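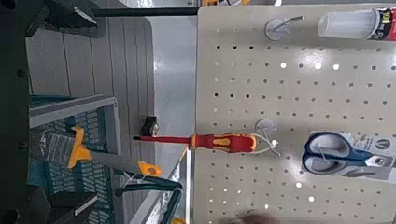

Screwdriver on the lower hook, scissors in their blister pack close by. Pegboard work with the Farkalero.

So I've had the Farkalero gripper kit since February and people keep emailing me to ask if it's any good, so I finally sat down to write this up. Short answer, yes, mostly, with one big complaint about the software and a smaller one about the cable. Long answer is the rest of this page.

First what you get. The kit is the gripper, a little camera that mounts at the wrist, an adapter plate, a power brick and a USB stick with the software on it (a USB stick! I had to go dig out an adapter). Mine was $744 with shipping, and that does not include an arm. You have to bring your own. I bolted it to my Valtonen arm, the older one with the slow elbow, and the adapter plate lined up on the first try. If you've ever tried to mate one company's gripper to another company's wrist you know that's worth a small party.

What I wanted it for is retail stuff. Hooks, pegs, blister packs, all the hanging merchandise that drives robots nuts. Bin picking has been done to death and there are a dozen kits that will grab a box off a flat shelf, but go ask one of them to lift a screwdriver by a skinny plastic loop and see what happens. The loop is see-through half the time, it swings, and the tool under it is heavy at one end. That's the test I care about.

And the Farkalero is pretty great at it! The fingertips are narrow enough to get in behind a hang tag without shoving everything else off the hook. I logged 300 picks over a couple of weeks with the stock settings and it got the item off the hook cleanly on most of them. Screwdrivers were the best. Long handle, plenty to hold onto, bright colors the camera likes. Scissors in clear blister packs were fussier -- the shiny plastic confuses the depth guess and the fingers close a hair too early. Turning the approach speed down to 4 in the settings menu fixed a good chunk of that for me. The default is way too eager.

Putting things back is another story. Getting a loop back onto a hook takes patience, and I mean yours, the robot doesn't care. I'd say budget a whole weekend if restocking is what you're after, and don't plan on anything heavier than 500 grams. The manual says it can lift more than that and I guess it can, but the item starts to droop in the fingers and then you miss the hook every time.

The wrist camera is better than I expected for something that small. It sees the holes in a pegboard just fine, which matters a lot if you want to use them to figure out where you are (I do, and it works nicely). Things right up next to the lens go soft, so the very last bit of the approach is kind of on faith. My old Cavow camera was sharper up close but it was also the size of a coffee mug and I was forever banging it into shelves.

Okay, the software. It's called Allora and it comes bundled. The pick screen is lovely, you click on the thing you want and drag a little arrow to show which way to come at it. Everything else feels like it was built by a different team in a different building. Saved positions vanish if you rename a project. The rotate view button doesn't rotate the view, so if your camera is mounted sideways like mine you spend the day with your head tilted. I wrote to support about both and got a friendly answer on the second one (it's on their list) and nothing so far about the first. Back up your positions!

The cable is too short. It just is. If your arm has any reach at all, buy the extension when you order, or you'll be paying shipping twice like I did.

Would I buy it again? Yeah, I would. For boxes and bottles on plain shelves I'd save the money and get something simpler. If your whole problem is stuff hanging on hooks, this is the first kit I've used where I spent more time picking things than fixing things -- and I've been through a few.

Updated 22 May 2023: the new Allora release is out and positions now survive a rename. View button still does nothing.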